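Slide 4: Sowing sweet peas in October

Say hello, thank Dace Avotiņš for the hall and the biscuits. Ask who sowed last autumn (hands up!).

I love this job. The beds at Amolthorpe are going over, it's dark by teatime, and there you are with a packet of seed and next June in your head. We put in 340 last year and I'd happily do 900 if Normunds would give me the bench.

Deep pots, peat-free compost, seeds a thumbnail down. No soaking, no nicking, I've given all that up. Water once and leave them be until you see green.

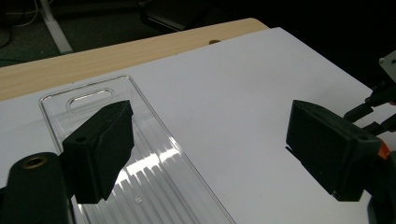
Clear plastic tray with a handle slot at the end.

Mice! Tell the Kellska story, keep it short. Cover the pots until the shoots are through, then cover off and somewhere bright and cold. They're tougher than they look – mine sat through a week of frost and sulked for a day.

Pinch out above the second pair of leaves. Do one live, pass it round.

Pause for questions. Sudheer will ask about scent, so have the old varieties list ready (page 3 of the handout). Then on to slide 5, supports and string.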